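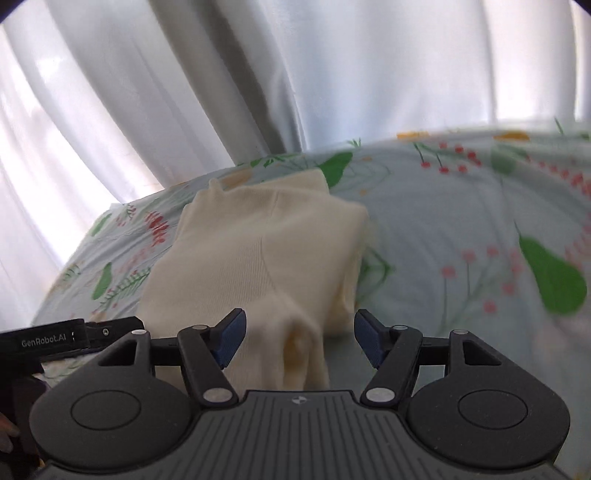 Ruppert Household Handling Project
Progress report to the Iltov Fund
21 March 2019

Dear all,

We are very happy with how this period has gone, and there is a lot to tell you. When we last wrote, the recording work had only just moved out of our own rooms and into people's homes. Now we have 170 usable recordings of clothes being folded, picked up and put down again, all made with the hand-held grippers, and the first training runs on them are under way at Cestska.

Homes visited

We recorded in 11 homes. Each visit takes up most of a morning, and we ask people to leave things as they are: the bed they have, the bedding that happens to be on it, the curtains open or closed as they like. That choice has paid off already. Our early recordings were all made on a plain table, and the first model trained on them did poorly as soon as the cloth underneath had a pattern. Leaf and berry prints were the worst for it, especially with a bright curtain behind. We now have plenty of both!

Knitwear

Knits are the part we're most excited about. A shirt holds a crease and more or less stays where you put it. A sweater is thick, stretches under its own weight, and once it's folded into a stack the layers are hard to tell apart from above. A pale cream one with fine ribbing is a good test, and we've spent a good many hours on garments like that. The person recording brings the open jaws in low, closes on the stack, lifts, sets it down and lets go. We keep the fumbles too, as long as the person recovers and finishes the fold (the Cestska group asked for these, and they were right to).

The blue pads on the fingertips grip knit well. What we'd still like is a softer closing action, because a quick squeeze bunches up the top layers and the fold has to be done over.

What went wrong

We threw out 40 recordings. Most were lost to a clock setting that drifted between the left and right units, so the two hands no longer lined up. The setting is now checked at the start of every visit. The others were ones where a sleeve covered the lens for too long. We have added a line to the instruction sheet asking people to roll their sleeves up.

Labeling is behind. We planned to do it all in Rullen, the labeling tool we proposed to you, and it does the job nicely for short clips, but it gets slow on anything long. We are cutting the recordings into single folds before loading them, and that has helped a great deal.

Spending

We are within budget. The only change is that we bought 2 spare sets of fingertip pads from the equipment line and spent a little less on travel, as most of the homes were close by.

Until September

Next come towels and fitted sheets, then mixed piles straight from the dryer. We also want to go back to some of the same homes in different daylight. A first test on the robot arm at Cestska is planned before the September report, using knitwear only, and you'd be very welcome to come and watch.

With thanks from the whole Ruppert team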